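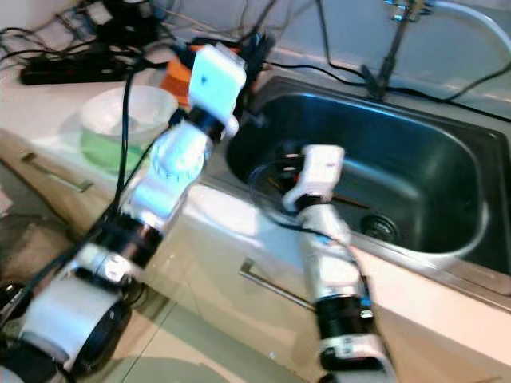 Single-basin sink, stainless steel, with a round strainer in the floor of it

Print this page | E-mail this page

Where do I put the dishes when there's only one basin?
Posted by sinkside67

I moved into a place with one deep sink and no second bowl beside it. In my old kitchen I washed on the left and rinsed on the right and never thought about it. Now I fill the sink, wash two things, and then I have soapy dishes and nowhere to rinse them. The counter to the left is the only real space I have, and the power strip and all its cords live along the back of it. There is no dishwasher and I can't change the sink because I rent.

I bought a Mivlow over-the-sink rack in November and sent it back. It took up half the basin and I couldn't get a plate under the faucet. What do other people do? I mostly have bowls, small plates and spoons, plus a pan on some nights. 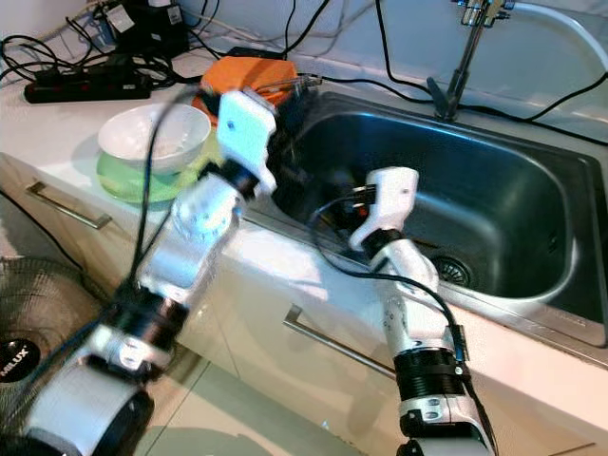
Replies

Posted by Bruvia_kitchen

Don't fill the sink. That is the whole change. A deep basin takes a lot of water and you only need it full for big pans.

I do it this way:

Stack everything on the counter to the left first, bowls on top of plates. Scrape as you stack.

Put one bowl in the sink with a squirt of soap and hot water in it. That bowl is your wash water. The spoons go in it to soak for 20 minutes if they have dried oatmeal on them, otherwise skip that.

Wash each thing with the sponge over the empty part of the basin and set it down soapy against the side. When you have four or five, run the faucet and rinse them all together. The rinse water goes straight down the drain, so keep the strainer clear or you will be standing in front of a slow puddle of suds.

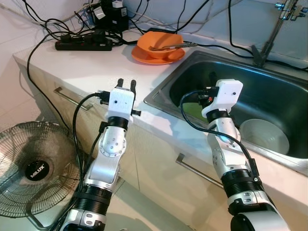 Wash the soap bowl last, then wipe the walls of the basin with the same sponge before you put it away. Steel shows every drip once it dries. If you have hard water, as we do here in Wedau, go over it with a dry cloth too.

For drying I lay a folded towel on the counter. No rack. It goes in the laundry with everything else.

One more thing - the cords. Get the power strip off that counter if you can, before you put wet dishes anywhere near it. Mine is screwed to the wall well above the splash line. I asked the landlord first and he said fine.

Posted by pan_and_lid

Get a plastic tub that fits inside the sink. Sugden makes one, any of them will do. Wash in the tub, rinse next to it. Measure the bottom of the sink and not the top, the corners are rounded.

Posted by twocups

I agree with the tub, but I'd like to add something on the order of things, because I think that matters more in a small kitchen than what you buy.
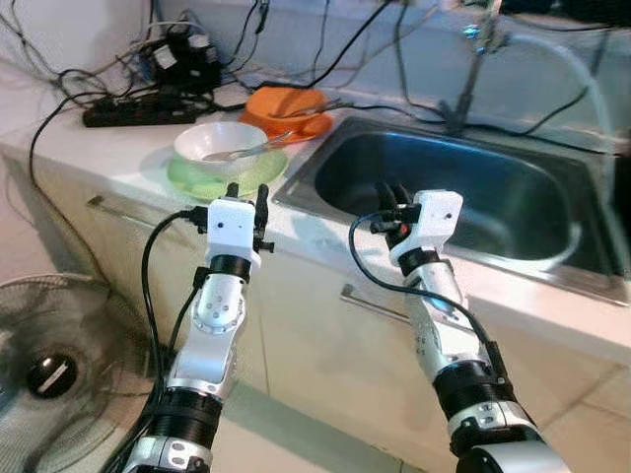
Reading time: 2 min

Keep each person's bowl and plate together when you clear up. I leave the spoon in the bowl and the bowl on its plate, and carry the lot over as one piece. Then they sit on the counter and take up no more room than the plate does. If you spread it all out first you have used up your drying space before you start.

Wash one set, dry it, put it away, then start the next. It sounds slow. For more than 2 people it probably is, and then I would use the towel like the first reply says. For one or two it takes me less time than the old way did.

I don't leave anything in the sink overnight. With one basin you can't even fill a kettle in the morning until it's cleared.

Filed under: Kitchen > Washing up > Small spaces

Contact us | Copyright and terms of use | Back to top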